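Sorting the crayons before winter

For three evenings now I have been busy with crayons. I did not plan it so. I only wanted to find a pencil to write the shopping list, and I opened the wrong drawer.
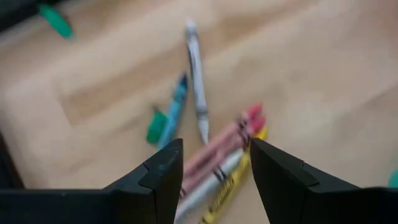 The drawer is the deep one under the window, and my children have put their drawing things in it since we moved to Ekville. They are at school age now and they draw less with crayons and more with felt pens, so the drawer was forgotten. I took everything out in small portions and put it on the table, because if I turn the whole drawer over at once, I lose my courage and go to make coffee.

My system is simple. First I divide by length. A crayon which is longer than my thumb goes back to the children. A shorter one goes in a jam jar for melting. Then I look at the paper. If the paper is torn but still holds, I leave it. If it hangs down, I take it off completely, and for this it helps to put the crayon in a bowl of lukewarm water for some minutes. My neighbour Krešimir Karagiannis taught me this. He has worked many years in a nursery school and he has peeled more crayons than he wishes to remember.

The colours were a surprise for me. I expected that the greens would be finished, as my daughter draws only gardens, but we have plenty of green. The browns are almost gone. My son says he used them for horses.

I wrote down the result on the back of an envelope: 65 crayons good for drawing, 48 for the jar. I also found two sharpeners, a marble and the key of a bicycle which we sold last year. I must write to the new owner.

For the melting I will use an old silicone form for small cakes, from the shop Abeysekara near the station. It should go in the oven at a low heat, until the wax is soft and shining, and then stay on the worktop until it is hard again. Last time I was impatient and the pieces broke when I pushed them out. I also mixed too many colours together and received a grey one that no child wanted to take. This time I will keep the blues with the greens and the reds with the yellows.

The good ones are now in a flat tin, standing in the shelf where the children can reach it. White I keep apart in an envelope, otherwise it becomes dirty from the others. We use it in December for snow on dark paper, and also for secret letters, which you paint over with watercolour to read.

Tomorrow I start with the felt pens. I have already tried four of them and three were dry.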